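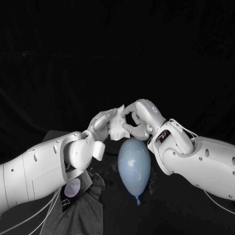

実習生に賃金を払えというのは、看板に偽りがある要求だとケリー・ノゲイラは言う。実習は教育の一部であって、労働に数えるべきものではない。賃金を出せば、学生は従業員として扱われ、学ぶ時間は真っ先に削られる。先月の集まりで彼女はそう発言し、会場の半分くらいがうなずいていた。

私はうなずかなかった。その場でうまく反論できなかったので、ここに書いておく。

無給実習はもうやめるべきだ
2019年2月20日

レクヴィルで社会福祉を学ぶ学生は、卒業までに800時間の現場実習を求められる。行き先は相談窓口、シェルター、児童の一時保護、高齢者の訪問などで、ほとんどが無給である。交通費が出るところもあるが、全額ではない。私は学生として一度、指導する側として長いあいだ、この仕組みに関わってきた。自分が学生だったころは疑問に思わなかった。親の家から通えたし、実習先のシェルター「ネルケロ」までは歩いて行けたからだ。

指導する側に回って最初に受け持った学生は、夜に倉庫で働いていた。朝の引き継ぎに遅れることが続き、私は評価表の「時間管理」の欄に低い点をつけた。書式にはほかの欄がなかったので、倉庫のことはどこにも書かなかった。彼女は卒業したが、福祉の仕事には就かなかった。あの点数のつけ方は間違っていたと思っている。

昨年、学科が実習生143人に聞き取りをした。設問はそれほどよくできたものではなく、「経済的に困難を感じたことがあるか」という聞き方では何もわからない。自由記述のほうが役に立つ。家賃を下げるために遠くへ引っ越し、そのぶん通う時間が延びた。実習の期間だけアルバイト先に休みをもらおうとしたら、辞めてくれと言われた。子どもを預ける費用は一日ごとにかかるのに、実習からは一日分の収入も入らない。似たような話がいくつも並んでいる。

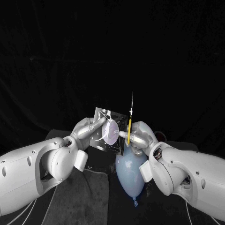
こうした学生に対して、大学側の答えはいつも同じである。時間を分散して履修できる、という答えだ。週に二日ずつ、一年半かけて終えればよい。たしかに規則ではそうなっている。ところが受け入れ先の多くは、まとまった期間に来られる学生を選ぶ。担当する相談者との関係が途中で切れないようにするためで、これは理解できる。結果として、分散履修を選んだ学生には、書類整理や受付のような、関係が切れても困らない仕事が回ってくる。同じ単位を取っても、身につくものが違う。

ノゲイラの心配にも根拠はある。賃金を払う側は、払った分だけ働いてもらおうとする。実際、訪問介護のスコシックスは三年前から実習生に時給を出しているが、始めた年には実習生が通常の勤務表に組み込まれ、指導の時間がほとんど取れなかった。学科から苦情を入れて、翌年から週に5時間の指導枠が契約書に入った。いまは学生の評判も悪くない。契約書に書けば守られるし、書かなければ守られない。無給の実習先についても同じことが言える。無給だから丁寧に教えてもらえる、という話を私は現場で見たことがない。人手が足りない施設では、無給の学生も朝から電話を取っている。

もう一つ、よく聞く意見に、福祉を志す者が最初から金の話をするのはどうか、というものがある。これは学生よりも、すでに働いている人の口から出ることが多い。私たちの職場で休憩がとれず、残業が申請されず、若い職員が次々に辞めていくのは、この考え方と無関係ではないと思う。相談者には、自分の権利を知り、使えるものは使うようにと勧めている。申請書の書き方を教え、役所にもついて行く。その同じ職場で、学生には黙って働くことを求めている。学生は見ているし、覚える。

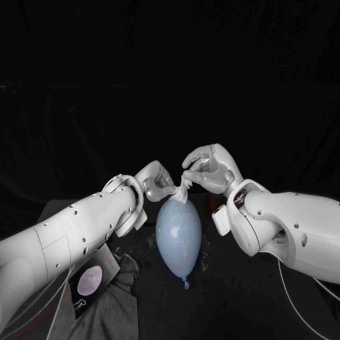

費用の話をする。施設に全額を負担させるのは無理だ。小さなところは光熱費の支払いにも苦労している。私が考えているのは、市の人材確保の予算を実習生の手当に回すことである。いまこの予算は、就職説明会と、新規採用者への一時金に使われている。一時金をもらって就職した人が一年で辞めても、返す義務はない。それなら入り口のもっと手前、学生のうちに使ったほうが、使い道としてはまともだろう。オルテアヌ地区では、三月から始まる年度に、試しに10人分の手当を組むことになった。額は最低賃金に届かない。それでも夜の仕事を一つ減らせるくらいにはなる。

市の担当課のエミリアン・トゥドセには、この案を二度説明した。二度とも、就職する保証のない人に公費を出すのは難しいと言われた。説明会の会場費も、就職する保証のない人のために出しているはずだが、それは別の費目だそうだ。費目が別なら、費目を変える議論をすればよい。議会で発言した人はまだいない。

看護や教員の実習はどうなのか、と聞かれることもある。どちらも大部分が無給で、私はそちらも変えるべきだと思う。ただ、よその分野が無給であることは、うちの分野が無給であってよい理由にはならない。全部が一度に変わるのを待っていたら、いま二年生の学生は卒業してしまう。 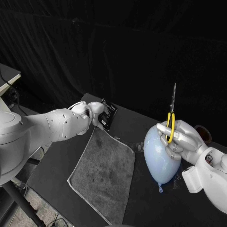
手当を義務にしたら実習先が減るだけだ、とヴァルトラウト・オーバーホルツァーが手紙で書いてきた。いまでも受け入れ先を探すのに苦労しているのに、条件を増やせば断るところが出る。行き先のない学生が残り、卒業が延びる。そのほうが学生にとってはよほど高くつく、というのが彼女の言い分である。

この反論がいちばん重いと思う。だから私は、最初から一律の義務にすることには賛成しない。まず公費の手当をつくり、受け入れ先の規模に応じて上乗せを求める。大きな法人には払えるところがある。職員募集の広告に出している金額を見ればわかる。小さなシェルターには求めない。そのかわり、週の指導時間を書面で約束してもらう。順番としてはそれで足りるはずだ。

受け入れ先が減るという点については、断る理由も調べてほしい。私が電話をかけて断られたとき、金の話が出たことはあまりない。多いのは、指導できる資格を持った職員がいない、あるいは、いたが辞めた、という返事である。辞めた人の何人かは私も知っている。そのうちの一人、ザムフィラ・タナセは、資格を取るまでに借りた金がまだ残っていて、給料のよい保険の仕事に移った。学生時代の負担は、こういう形で後から現場に戻ってくる。

ネルケロには今年も二人の実習生が行く。一人は自宅から、もう一人はバスを二本乗り継いで通う。後者には、夜勤明けの日は午後から来てよいと伝えてある。規則にはない扱いなので、評価表には書かない。書かずに済ませている時点で、制度のほうに問題がある。

学科の会議では、三月に実習要項の改定が話し合われる。手当の件は議題に入っていない。入れてほしいという申し入れは出した。同じ考えの指導者がいれば、学科の事務室に一言伝えてもらえると助かる。学生からでも構わない。

現在地：トップ ＞ 意見・論考 ＞ 福祉と労働 ＞ 無給実習はもうやめるべきだ

このページを印刷する｜メールで送る

当サイトでは、閲覧状況の把握のためにクッキーを使用しています。閲覧を続けると、使用に同意したものとみなされます。［同意する］［詳しく］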